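Chapter 7
Showing the Robot How

If you have ever taught a child to tie a shoe, you know that talking only gets you so far, and that sooner or later you take hold of the laces yourself. Robots can be taught in much the same spirit! In this chapter we look at two ways of doing it: guiding the arm by hand, and steering it from a distance with a remote control (teleoperation, as Chapter 5 called it). We will stay with one humble job throughout, picking bars out of a metal bin, and I hope you will grow as fond of it as I have. Kulkarni's exercises, at the end of the chapter, ask you to plan a few demonstrations of your own.

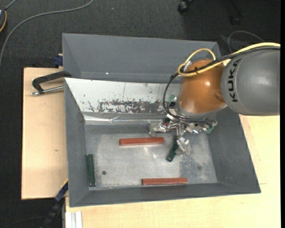 Figure 7.1 A KUKA arm with a multi-fingered gripper reaching into a bin of red and green bars.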